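Notes last revised 2020-07-27. Read the "What we don't trust" section before you quote a single number from this repository.

# Skusombridge Council Speech Set

A collection of statements, motions and replies made by members of the Skusombridge regional council on the question of whether smaller districts should get a permanent seat on the regional water and transport board. Collected by Noreen Orakzai and Saqib Malik, checked (partly) by Dexter Doucet.
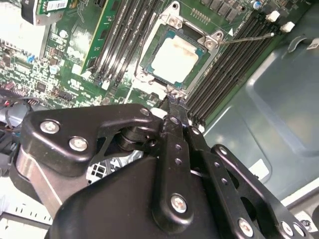
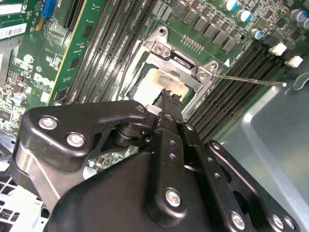
The set holds 551 statements. Of these, 529 have a named speaker. The other 22 come from press handouts that say things like "a senior official noted," and we have left the speaker field blank. We had long arguments over whether to drop them. They stayed in, but leave them out of anything that compares speakers.

## Why it exists

Every few months someone announces that "support for the seat is growing." The claim shows up in speeches, then in the local papers, then in later speeches that cite the papers. We wanted to see what was behind it. So far, not much. A good share of the statements that sound like support are polite openings followed by no commitment at all, and the population argument gets repeated with figures that don't match from one speaker to the next.

## Files

| File | Contents |
|---|---|
| `statements.csv` | One row per statement, 551 rows |
| `speakers.csv` | 49 speakers, with district and office held |
| `sources.csv` | Where each text came from |
| `labels_v2.csv` | Position labels, second round |
| `labels_v1.csv` | First round, kept for the record; please don't use |

## Fields in `statements.csv`

- `id` – plain integer, no meaning
- `speaker_id` – blank for unnamed officials
- `venue` – chamber, press room, school visit, party event, other
- `text` – the words as we found them, typos included
- `is_handout` – 1 if the text was issued by an office, 0 if taken from a transcript
- `source_id` – see `sources.csv`

Handouts and transcripts are different animals. A handout tells you what an office wanted printed. In 13 cases we have both for the same event, and the wording differs in every one of them. Sometimes the difference is small. In the Talpur district case the handout has the speaker "calling for" the seat, while the transcript has him saying he "would not be against looking at it."

## Labels

Four values: `for`, `against`, `unclear`, `off_topic`.

Round one was done by Hubert Schnyder working alone. Round two was done by Hubert and Nighat Satti separately, and where they disagreed the label was set to `unclear`. That's a blunt rule and it makes the `unclear` pile bigger than some people would like. Saqib thinks we should have used a third reader. Maybe, but a third reader guessing at what a councilor meant is still guessing.

A statement is `for` only if the speaker asks for the seat or says they will vote for it. Saying that a district "deserves" more of a voice doesn't count. "Deserves" is the most overworked word in the whole set.

## What we don't trust

- **Dates of party events.** Handouts are often dated the day they were sent. Dates are left out of the main file until we can sort this out.
- **Population claims.** They are in the text because people said them. We didn't correct them, and you shouldn't treat them as facts about any district.
- **Coverage of Niltidow.** The district's office stopped posting transcripts in June and we have only handouts after that. Any "shift" you find in Niltidow is probably a shift in our sources.
- **The school visits.** Speakers tend to promise young audiences more than they promise the chamber. Keep these apart when you count.

## Uses we'd rather not see

Please don't turn the labels into a percentage and call it public opinion. These are officials, not voters, and a few of them talk far more than the rest. We also doubt the set can predict a vote. Dexter tried, and a rule that said "same as last time" did as well as anything else he built.

## Loading

```
import pandas as pd
s = pd.read_csv("statements.csv", dtype={"speaker_id": "string"})
l = pd.read_csv("labels_v2.csv")
df = s.merge(l, on="id", how="left")
```

If the merge leaves you with missing labels, your copy is out of date. Pull again.

## Corrections

Open an issue with the statement `id` and a link to the source. "My councilor never said that" isn't enough by itself, though we have had two of those. Noreen handles text errors and Nighat handles labels. The Sitow folder is still being retyped from poor scans, so expect mistakes there and hold off on reporting them until the folder's own note is gone.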